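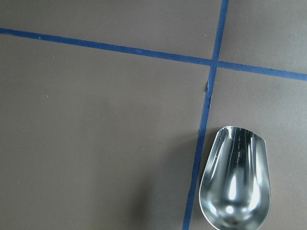

WORKPLACE PRACTICE | INTERVIEW

Tape before paint: marking out benches at Huten

The packing benches at the Huten depot in Mernenville are divided with blue painter's tape. The strips run the length and width of each top and cross at close to right angles, which leaves large rectangular cells on the gray-brown surface. The depot's layout supervisor, who asked to be identified by role only, has maintained the system since June.

"The tape is a location reference," the supervisor said. "A cell has a use, and the use is written on the bench card. We don't write on the tape or on the top."

The depot previously used painted lines. Repainting took a bench out of service for 2 full shifts, and the order mix changed faster than the lines did. Tape can be lifted and relaid between morning and afternoon runs – the supervisor allows three minutes per strip, including cleaning.

Surface preparation is the main variable. The top is wiped with a damp cloth, dried, and wiped again with isopropyl alcohol. "If there's cardboard dust under the adhesive, the edge comes up by lunchtime. People blame the tape. It's the dust."

The first strip is fixed at one end, drawn out under light tension and pressed down from the middle toward both ends. The second is laid straight over the first. Some sites cut the lower strip so the crossing stays flat, but the supervisor does not recommend it. "You'd be running a knife on the bench top. The overlap is one thickness of paper tape. A carton slides over it."

A carpenter's square is used at the crossing and nowhere else. Small irregularities along the edges are accepted. "It's hand-applied. We're allocating space, not machining it."

Matte tops have been easier to work with than the older gloss ones, according to the supervisor, who finds that glare from the overhead fixtures makes line edges harder to judge. Colour was chosen for contrast. Green was trialled on the Xenos returns line and withdrawn after staff confused it with the tape used to close cartons.

Strips are replaced every four weeks, or earlier if an edge has lifted. Removal is done slowly, with the tape folded back on itself at a low angle. Residue has been a problem only near the heaters.

The Werkosel line, which handles 197 part numbers, will be marked out next. Its cells will be narrower, and the supervisor expects to change them at least twice before the layout settles.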